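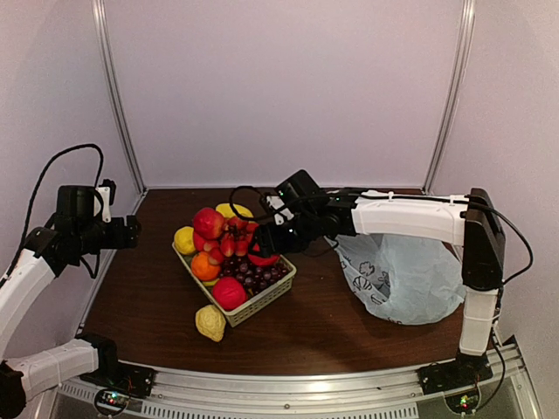 ロボットは、もう家の片づけをまかせられますか。

人がそばで見ている条件なら、決まった作業の一部はまかせられます。留守のあいだに全部を頼むことは、まだできません。

概要

Umitzは、双腕ロボットで家事の小さな作業を記録したデータです。今の版には138回分の操作が入っています。1回の長さは約40秒です。作成と管理はAmérico Bragançaが担当しています。
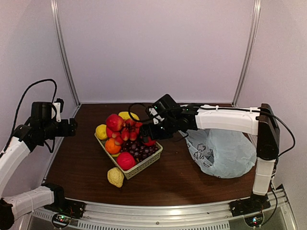 家事の中で、私たちは「選んで取る」という動作を最初の課題にしました。人には簡単ですが、機械には物の重なりがむずかしいです。りんごはぶどうのとなりにあり、かごの縁も近いので、指を入れる角度が限られます。果物は模型ですから、本物のやわらかさについては、このデータから判断しないでください。

使い方

1. 記録をMarinho形式のまま保存してください。
2. 操作ごとに、成功と失敗のラベルを確認してください。
3. 手首カメラの映像は、固定カメラと時刻を合わせてから使ってください。

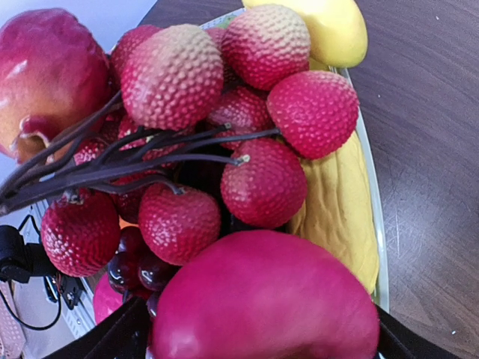
4. 評価には、学習に使わなかった8回分を使ってください。

制限

布、食器、液体の作業は入っていません。照明の条件も一種類だけです。店の棚で使う予定の方は、追加の記録が必要だと思います。次の版は12月に出す予定です。

更新日：2020年6月3日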